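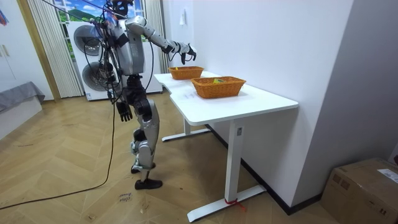 Minutes of the Furnishings and Rooms Meeting, Osden Shared Offices

26 July 2020
Minutes taken by Teresa Kaczorowski

Filed under: Building Notes, Meetings and Minutes

Present: Remo Caruso (chair), Teresa Kaczorowski (minutes), representatives of the second-floor tenants, representative of the Mancuso cleaning service.

Apologies: the representative of the ground-floor tenants, who sent written remarks. These were read under item 4.

1. Minutes of the previous meeting

The minutes were accepted with one correction. Under "Storage," the words "the hall closet" should read "the closet beside the stairs." The chair signed the corrected copy.

2. Matters arising

The window latch reported at the previous meeting has been replaced. The invoice has been received and paid.

The request for a second coat rack was withdrawn by the tenants who made it.

3. The white standing desk

The chair reported on the L-shaped standing desk now placed against the white wall. The desk was purchased secondhand from Skamach for $200, delivery included. The meeting had previously approved spending up to that amount, and no further approval was required.

The second-floor tenants asked whether the desk could be turned so that the shorter arm of the L lay along the wall. The chair replied that this had been considered and that the present position left the better passage to the door. After discussion it was agreed to leave the desk where it stands until the next meeting and to invite comments in the meantime.

It was noted that a small label is attached near the top of the front leg. The tenants asked that it be left in place until the inventory has been updated. Agreed.

The piece of red tape or string tied around the base of the front leg was raised by the cleaning service, whose staff would prefer to have it off before the floor is next mopped. No member present objected. The chair will remove it.

Action: R. Caruso to remove the red tie and to enter the desk in the inventory.

4. The floor

The written remarks of the ground-floor tenants concerned noise from furniture being dragged overhead. The meeting accepted that this had occurred on the morning the desk was delivered and recorded its regret. Furniture is to be lifted by two persons and is not to be pushed or pulled across the boards.

The cleaning service stated that the herringbone floor should be cleaned with a well-wrung mop only. The product formerly kept under the sink leaves a film on light wood and should not be used again. The remaining bottle will be given to the ground-floor tenants for their tiled entry, if they wish to have it.

A proposal to place a rug under the desk was discussed at length. Those in favor mentioned noise and comfort for persons standing. Those against observed that the wide feet of the desk would sit unevenly on the edge of any rug smaller than the desk itself, and that a larger one would cover a good part of the floor. The proposal was put to a vote and was not carried. Felt pads for the feet were accepted as an alternative, with the cost to be met from the supplies account.

Action: T. Kaczorowski to obtain felt pads.

5. The wicker baskets

Two rectangular wicker baskets have been placed on the desk. The meeting was asked to settle their use, as several tenants had expressed different understandings.

It was agreed as follows:

One basket is for incoming mail and for notices that concern all tenants. Mail is to be collected by the addressee and may not be left over a weekend.

The other basket is for small items found in the shared rooms. Items of value are to be handed to the chair directly.

Neither basket is to be used for food, cups, or keys. The chair added that the baskets have shallow sides and that anything stacked in them above the rim will end up on the floor.

The second-floor tenants suggested labels, so that the two could be told apart. Card labels on string were preferred to adhesive ones, which do not hold well on wicker. The cleaning service asked that the baskets be lifted, and not slid, when the desktop is wiped. Agreed.

Action: T. Kaczorowski to write and attach the labels.

6. The wall behind the desk

A quotation from Ornel for shelving along this wall was presented. The amount was $200 for materials, with fitting to be charged separately. Members felt that they could not decide without the full cost. Some also wished the wall to remain plain. The item was deferred to November, and the chair will ask for a complete figure.

7. Any other business

The tenants asked that the light switch by the door be wiped more often. The cleaning service took note.

There being no further business, the meeting was closed by the chair.

Comments (3)

Second floor, rear office: Please note that I spoke against the rug but in favor of the shelves. The minutes do not say who wanted the wall left plain, and I would not like it to be taken as my view.

T. Kaczorowski: Thank you. Individual views are not recorded unless a member requests it at the meeting. I can add a line at the next one.

Ground floor: We will gladly take the floor cleaner. Please leave it inside our door.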